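Section 11: Teaching the Umbrella Chore

Drotia Home Task Kit, Operator's Guide
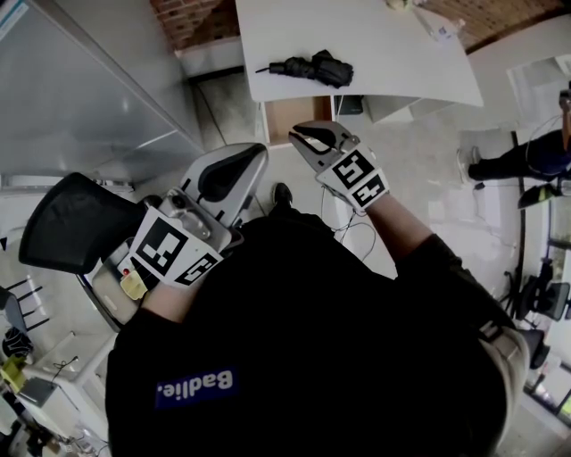 11.1 Before you start

The umbrella sits in the Hovetau task list between "close drawer" and "fold towel," which suggests someone thought it was easy. Allow a whole morning.

1. Put one folded umbrella on the table, within reach of both grippers.
2. Hold a gripper in each hand. Check that the fingers open and close fully before you go near the umbrella.
3. Keep the marker blocks uncovered. Long sleeves creep, so push them back past the wrist.
4. Route cables away from your feet. You will be looking at the umbrella, and the cables know this.

11.2 Recording a run

1. Start with both grippers open and clear of the table.
2. Steady the umbrella with one gripper and take the strap with the other.
3. Undo the strap. Pull along the fabric – pulling upward lifts the whole umbrella and teaches the machine to do the same.
4. Wrap the strap back around and fasten it.
5. Let go, back both grippers away and wait 2 seconds before ending the run.

Record 20 good runs before changing the starting position. A run with a drop in it can be kept if you pick the umbrella up again with the grippers. Using your knee spoils the run.

CAUTION: Do not open the umbrella indoors. Superstition is your own affair, but the ribs are at eye level.

11.3 What to expect

With the Prajapati training set, our test arm picked up a folded umbrella in 93 runs out of 100. Fastening the strap went less well, and the figure is in Appendix C, where we hoped it would be comfortable.

Note: Owners ask whether the Ollberg arm can put away a wet umbrella by itself. It can put one down. For the hall stand, see Section 12, and keep a towel handy.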